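Lela bench notes — README

Last touched Mar 4, 2019

Hi! Lela is the two-handed robot I've been putting together in the shared workshop at Trutorari, mostly on weeknights, and this file is where I dump everything I'd otherwise forget. If you've cloned the repo to build your own, great, but please read the wiring part before you plug anything in (I didn't have a wiring part to read, and I went through two fuses).

What's in the repo

firmware/ runs on the hand controllers, one per hand
amato/ is the little program that sends poses to both hands
poses/ has 52 saved hand shapes as text files, named by whoever made them, sorry
logs/ is empty on purpose, yours will fill up fast

Getting started

Power the hands first, then start amato. If you do it the other way it sits there for 500 ms looking for a hand, gives up, and you have to start over. Raffaele Lo Presti has a patch for this on the skendon branch — I haven't merged it yet because it breaks the right thumb.

Left hand is ID 4, right hand is ID 101. Yes, I know. The right one came set that way and I got used to it.

Wiring

Leave slack at the wrist. I ran the left cable tight along the forearm at first and it tugged every time the wrist turned, so now I let it loop out over the table. Ugly, but I like it better. Tape the cable down at the table end, never at the wrist end.

Poses

The one I use most for tuning is c_grip_loose, left hand only, with the right hand open and the fingers together. Start there!

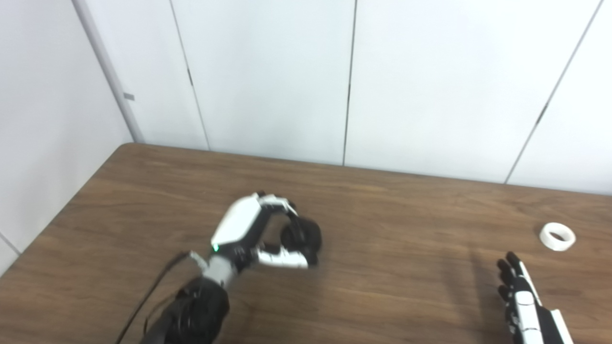

Once that pose loads cleanly, try closing the left hand in small steps and watch the current numbers in amato. If they jump before the fingertips meet, back off and redo the zero. Malathi Joseph wrote the zeroing script and it's much nicer than my old one.

Still to do

Merge skendon, fix the thumb
Rename the poses (Cosimo, "banana2" has to go)
Wrist calibration, hopefully by July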